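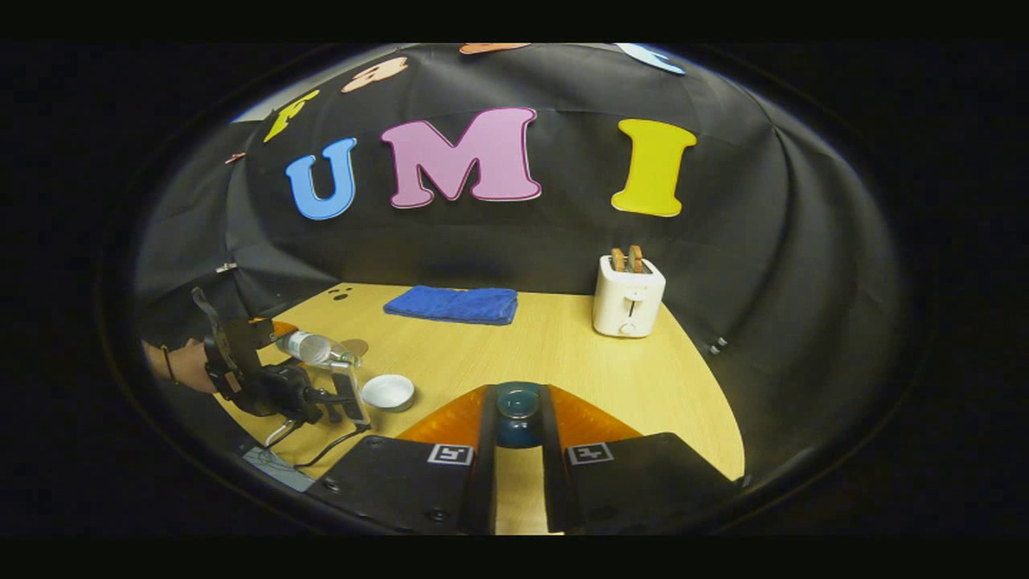
Call for participants: student project on table-top tasks with hand-held grippers

The Fanwood student robotics club is looking for new members for its breakfast table project. We meet in the workshop of Skidach, on the ground floor, next to the bicycle room.

In each session you will work with a partner at one table. You hold a gripper in your hand and you do ordinary tasks with it: pick up a cup, move a bottle, put a dish in its place. Every task is repeated many times and recorded. In the last term the club collected 2,162 recordings, and we would like to continue with more people and more kinds of objects.

We ask from you:
– to be a student of any faculty, in any year
– to come to two sessions per week during April
– patience with slow and repeated work
– to understand simple instructions in English

Experience with programming is not necessary. Those who wish can later join the Garrido group, which sorts the recordings and trains the arm with them. For this group some knowledge of Python is useful.

We offer a short introduction before the first session, tea and sandwiches, and a certificate of participation. We are sorry that we cannot pay travel costs. Left-handed students are very welcome – at the moment we have only two.

To apply, please write a few lines about yourself and leave them in the Hadent letter box at the main entrance, with your e-mail address and the hours when you are free. The last day for applications is 4 April 2023. We will answer to everybody.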